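# Unit 5: Service levels, backup and restore

Notes for the evening group. Bernadette Carroll, revised March 13, 2021.

Unit 4 dealt with how hosted services are priced. The present unit deals with what the customer is owed when a service stops, and with what the customer still has to do for itself.

## 5.1 Availability

Availability is the share of an agreed period during which the service answers requests properly. Three points should be read off any contract before the percentage is looked at:

- the length of the period (month, quarter or year)
- whether planned maintenance is left out of the sum
- who does the measuring, and from where

A monthly figure and a yearly figure with the same percentage are different promises. Under a yearly figure the whole allowance can be used up in a single working day.

Credits are normally a discount on the next invoice. They do not cover lost trade. A customer who needs cover for lost trade must arrange it elsewhere.

## 5.2 Recovery point and recovery time

**Recovery point objective (RPO):** the greatest age of the data that may be brought back, measured from the moment of failure.

**Recovery time objective (RTO):** the longest acceptable gap between the failure and the return of the service.

The two are set separately. A payroll system may accept an RTO of two days in the middle of the month and almost no loss of data. A public price list may accept data a week old but must be back within the hour.

## 5.3 Worked case: Clemside

Clemside is a parts wholesaler with 416 user accounts. It moved its stock system to a hosting firm, Vurnavmont, and kept its order archive on a server in its own building. Copies of the stock database were taken every 20 minutes and held in the same region as the live system. The archive was copied nightly.

In November a storage fault made the live database unreadable. The latest copy was sound. Restoring it took 79 minutes, against a stated RTO of 60. The RPO was met.

Wilfredo Cabanatuan's review of the case lists the following:

1. The restore had been tested only on a small sample database.
2. The password for the backup store was kept in a document on the affected system.
3. Orders taken by telephone during the gap were entered twice.

Item 2 accounts for most of the delay. Item 3 is a matter of office procedure and falls outside the contract with the host.

## 5.4 Division of duties

| Task | Host | Customer |
|---|---|---|
| Hardware repair | yes | no |
| Taking of copies | if ordered | otherwise |
| Test restores | no | yes |
| User accounts | no | yes |

The table follows the Clemside contract. Other contracts divide the work differently, and the Livitz terms handed out with Unit 4 place test restores with the host for a fee.

## 5.5 Reading and written work

Read Javier, chapter 5, leaving out the section on tape. Draft an RPO and an RTO for one system you use at work, with a short paragraph defending each. One side of A4 is enough.
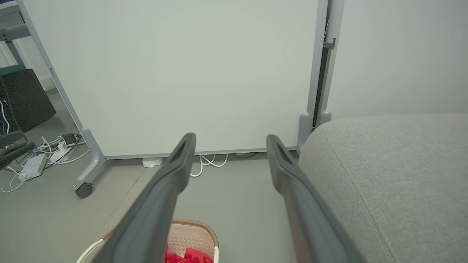 Drafts that give a single figure for both objectives will be returned for correction.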